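Category: Home & Linens / Bedroom Reviews
6 min read

I have been meaning to write up the Lindemann white pillowcases for a good while now, and every time I sit down to do it I end up stripping the bed instead to check something. So please forgive me if this rambles a bit. I have opinions about pillowcases, and I have had a lot of time to form them.

They live on our guest bed, over the pink sheet I bought from Cullbridge last June and have never once regretted.
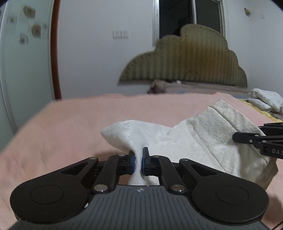
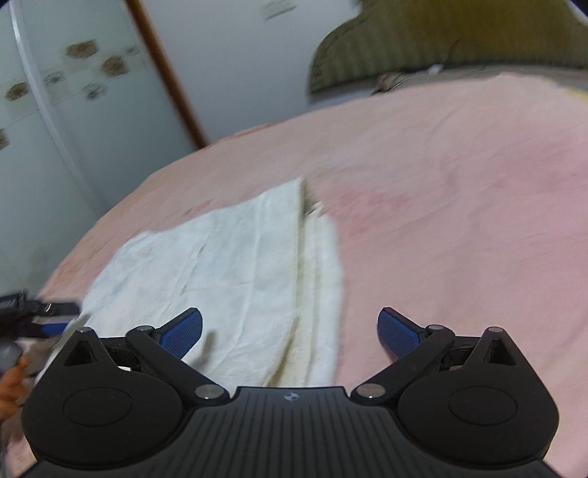
White patterned cloth on the pink sheet, and folded white cloth on the same pink.

First, the pattern, because that's what sold me. It's a swirling, leafy sort of design, and it's very quiet. From the bedroom door you would take it for plain white, and then you come closer and the light catches it and there are all these little curls and leaves. I had a patterned set from Bedach before this one, and those had a big printed flower right in the middle where your face goes, so that once your head was down you never saw it. This one runs over the whole cloth and doesn't ask for attention. My friend Selamawit Ayele, who stays with us whenever she is in town, ran her thumb over it and asked where I got them before she had even put her bag down!

Now, the feel. Straight out of the package they were stiffer than I like, a bit like a new shirt collar, and I'll admit I was disappointed the first night. I washed them warm with nothing but plain detergent, and then did it again, and by the third wash they had turned into something I would happily sleep on all year. They are smooth and cool without being slippery. If you are someone who judges bedding on the first night (I am, I'm trying to be better about it), give these a little longer.

Wrinkles are where I have to be fair. They do crease. If you fold them warm from the dryer and press the folds down with your hands, you get a nice flat stack, but the fold lines stay in the cloth until somebody sleeps on them or irons them out. I don't mind that. I rather like seeing a pressed line on a guest bed — it tells people the linen is fresh. Kiros, my husband, minds it very much and has been known to go over them with the iron while the coffee is brewing. If you are a Kiros, buy something with a bit of polyester in it and save yourself the trouble.

Folding them took me some practice. The raised pattern gives the cloth some body, so it wants to puff up at the fold and sit there like a little tent. What works for me is to lay the case out on the bed, smooth it from the middle toward the edges, fold it in half the long way, smooth again, and only then bring the short ends together. Pull gently at the corners as you go. On a table they slide around, so I always use the bed, where the sheet underneath gives them something to hold on to.

The seams on ours are straight and haven't pulled. One case came with a loose thread at the opening, which I snipped, and that was the end of it. After most of a year of washing, the white is still a soft white. It leans a tiny bit toward cream in warm lamplight, and next to the pink I think that is very pretty. Against a bright, blue-white sheet I suspect they would look a little dingy, so do hold them up to what you already own.

Size is the other thing to check. The flap inside is generous and our pillows stay put, but these are cut long, and on my old short pillow there's a floppy bit left over at the end. I tuck it under. The ones I tried from Clurnmont were snugger and would probably suit a small pillow better, though the cloth was plainer and they never got as soft.

They are sold in sets of 2, and I wish there were a bigger set, as we went back for a second pair within the month and paid shipping twice.

Would I buy them again? I would, and I'm tempted by the matching duvet cover as well, if it ever comes back in stock. I'll add a note about it if I give in.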